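A small shelf for the drinks, part two

Posted Sep 9, 2019

The shelf has been on the table long enough now that I can write down which parts of the plan held up. 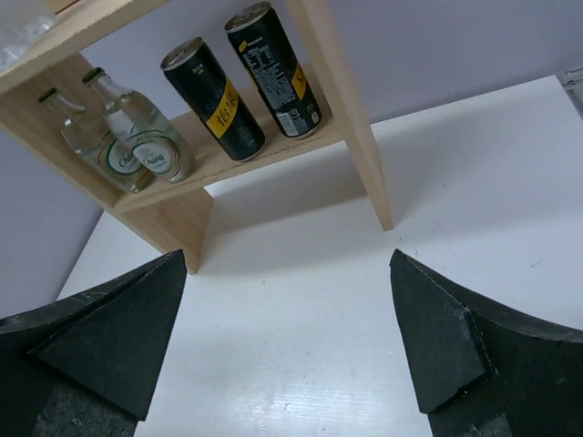 Part one covered the cutting list and ended with the boards stacked in the hallway. To recap for anyone who skipped it: the drinks used to live on the floor beside the refrigerator, where they got kicked, and then on the white table, where they spread out until there was no room to work. The requirement was a narrow unit that stands on the table, holds one row of drinks at a time, and can be lifted off by one person when the table has to be cleared. No wall fixing, no hardware visible from the front.

The clear height between the lower shelf and the upper board is 229 mm. That number came out of a test with a cardboard box and some offcuts. I wanted enough room to get a hand around the top of a bottle and tip it forward without knocking the neck on the board overhead. Anything taller wastes space. Anything shorter and you have to drag the bottle out by the shoulder, which works with one bottle and goes badly when there is another right next to it. I tried three gaps in cardboard before cutting any wood, and I recommend doing the same. Cardboard costs nothing and you can be wrong several times in an evening.

The lower shelf is 70 mm off the table. I went back and forth on this. Setting it directly on the tabletop would have been simpler to build and a little stiffer. Raising it means the table can be wiped underneath, and anything that leaks has somewhere to go other than into the end grain. It also leaves a slot where I now keep the bottle opener and a folded cloth. The side panel runs from the shelf down to the table and carries the load on the left. On the other side a narrow upright does the same job. I had drawn full panels at both ends in the first version and changed the right one to a narrow upright so that I could reach in from that direction. The loss of stiffness is real but small.

Joints

These are glued and doweled. I used Condori wood glue, which has a long open time, and two Milau clamps per joint. The instructions on the glue ask for an even coat on both faces. I put it on one face and a thin smear on the other, clamped, waited, and wiped the squeeze-out with a damp rag before it skinned over. There is one spot on the underside where I missed it. It can be felt with a fingertip and I have decided to leave it alone.

Squareness was the main problem. The first dry fit rocked on the table. I assumed the side panel was cut out of square and spent most of an afternoon checking it from every corner. The panel was fine. One dowel hole in the upright had been drilled at a slight angle, and pulling the joint tight was twisting the whole unit. I plugged the hole, let it set, and drilled it again using a jig that Benoît Perrin lent me. He had offered the jig before I started and I had said I would manage with a hand drill and a square. He has not brought this up.

After that the unit sat flat with no shimming. I checked it with the Harier level, first on the table by itself and then on the shelf. The table is out by a hair toward the window. The shelf follows the table, as it should.

If you are drilling for dowels by hand, a few notes:

Mark from one reference edge only and write the word "front" on every board in pencil.
Clamp a scrap behind the exit side of any through hole.
Do one corner completely and test it before moving on to the next.
Put tape on the bit as a depth stop, and look at it now and then. Mine crept.

Edges

I kept the edges square. A rounded front edge is friendlier to the forearm, and I had a roundover bit ready, but on boards this size it makes everything look thicker and softer than it is. I ran fine paper along each corner just enough that it would not splinter. The faces got two grits and a wipe. The grain is faint to begin with and heavy sanding does nothing for it.

Loading

Before putting anything breakable on it, I loaded the lower shelf with bags of rice and a bag of flour, 3,000 g in total, and left them overnight. I laid a steel ruler across the front edge before and after. There was no gap I could see under the ruler either time. This is a short span, and I did not expect one, but I have built a bookshelf in the past that sagged within a month and I no longer take it on faith.

The working load is drinks. At the moment the row is two clear glass bottles of Chang at the left end and two tall black cans to the right of them. One of the cans has the yellow diagonal band with 怡泉 on it. The bottles have green caps and round labels, and I turn the labels forward when I remember to. Glass goes on the panel side, cans toward the middle. A can that gets knocked will usually just dent. A bottle is better off with a solid board next to it, and the left end is also the side away from my elbow when I am standing at the table.

I thought about adding a lip or a rail along the front. The argument for it is obvious. The argument against is that every bottle then has to be lifted over it, and that uses up part of the clear height I had just worked out. A lip of even modest size would have meant raising the upper board to match, and the upper board was already cut. I left it off. If I lived somewhere with earthquakes, or owned a cat, I would revise this.

Spacing on the shelf sorted itself out. My first idea was shallow round recesses, one per item, cut with a Forstner bit. The trouble is that bottles and cans do not share a diameter, and whatever gets bought next week will be different again. A flat shelf takes anything. It also takes a cloth in one pass, and recesses would have needed digging out with a fingertip.

The upper board is less settled. It works as a top and keeps the frame from racking, and it is the natural place for light things. I tried glasses up there for a few days. The reach was fine but they picked up dust. It may end up holding tea, or nothing.

Cost

I had 100 dollars set aside. The boards came from Standum, cut to rough length at the counter, and they were most of the spend. Dowels, glue and sandpaper took another slice, and I came in under with enough left over for a second pair of clamps, which I bought. Two clamps is the minimum for this kind of job and four makes it tolerable. With two, you glue one joint, wait, and glue the next, and any error in the first is locked in by the time you find it.

One warning about having boards cut at the counter. The saw there is accurate for length and less careful about the face. Two of mine came back with a scuff across the show side. Both sanded out. I had allowed a little extra length on each piece and trimmed at home, and that took care of the ragged ends too.

Remaining items

The feet. Bare wood on a smooth white tabletop slides if you push it with any force. It does not slide in normal use, but when I put a bottle back with one hand I find myself steadying the unit with the other. I have a sheet of thin cork and plan to glue a strip under the side panel and a small square under the upright. Cork will raise both ends by the same amount as long as I cut from the same sheet.

A finish is still open. Cold bottles sweat, and rings are going to show up on pale wood sooner or later. The candidates are a water-based matte varnish or hard wax oil. I have test pieces of both on the windowsill with a wet glass standing on each one every evening. The oil sample has darkened more than I want. The varnish has stayed closer to the bare color but feels slightly plastic under the hand. I will give them until the end of September.

Benoît wants a copy of the drawing with the upper board moved up for wine bottles. I told him the side panel and the upright both have to grow by the same amount and the dowel positions stay where they are. Revised cutting list in the next post, once I have checked the numbers against his bottles.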